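4. Enregistrer un objet dans le catalogue Pimero

Cette section concerne les postes où Pimero est déjà installé et relié au serveur Gallside. Si la connexion n'est pas encore faite, revenez à la section 3 et vérifiez que le port 2477 est ouvert. Le compte doit avoir le droit « Rédacteur » ou un droit supérieur.

4.1 Créer la fiche

1. Ouvrez le menu Catalogue, puis choisissez Nouvelle fiche.
2. Sélectionnez le type d'objet. Pour un appareil qui se prête avec ses accessoires, prenez le type « Ensemble ».
3. Saisissez le titre. Le champ accepte 200 caractères, espaces compris.
4. Laissez vide le champ Numéro. Pimero l'attribue au moment de l'enregistrement.
5. Cliquez sur Enregistrer et attendez que la barre verte soit disparue.

Attention : ne fermez pas la fenêtre pendant l'enregistrement. La fiche resterait verrouillée et seul un administrateur pourrait la libérer (voir 7.2).

4.2 Ajouter les vues

1. Dans la fiche, ouvrez l'onglet Vues.
2. Faites glisser le fichier dans la zone grise. Les formats JPEG et PNG sont acceptés.
3. Choisissez le rôle de la vue : « Détail » ou « Ensemble ».
4. Cochez Visible au public si la vue doit paraître dans le catalogue en ligne.

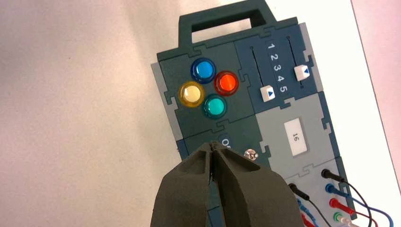

Peut-on modifier le numéro d'une fiche après l'enregistrement ?
Le numéro est définitif dès la première sauvegarde ; en cas d'erreur, il faut archiver la fiche et en créer une nouvelle.

Remarque : une vue de détail ne peut pas servir de vignette. Si la fiche contient seulement des détails, la liste des résultats affiche un carré gris avec le numéro de l'objet.

4.3 Choisir la vignette

1. Dans l'onglet Vues, sélectionnez une vue dont le rôle est « Ensemble ».
2. Cliquez sur Définir comme vignette.
3. Ajustez le cadre avec les quatre coins, puis validez.
4. Rédigez la légende. Elle est lue par les lecteurs d'écran, donc écrivez des mots complets et évitez les abréviations de votre service.

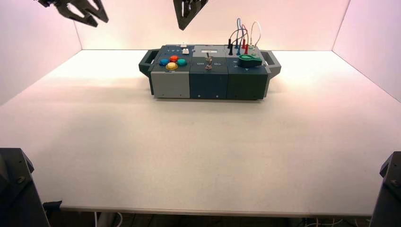

Fig. 2. Boîtier à trois modules, vue d'ensemble sur table blanche.

4.4 Publier

1. Vérifiez le lieu de rangement. Les lieux Gaete et Cluton sont créés par défaut, les autres s'ajoutent dans Réglages.
2. Indiquez la durée de prêt en jours.
3. Cliquez sur Publier.

Si le message 443 apparaît, la fiche n'a pas de lieu de rangement. Le message 2662 signifie que la légende de la vignette est vide. Dans les deux cas la fiche reste en brouillon et aucune donnée n'est perdue.

Les droits de publication sont accordés par Neelam Katiyar. La demande se fait par le formulaire de la section 9, en précisant le nom du poste.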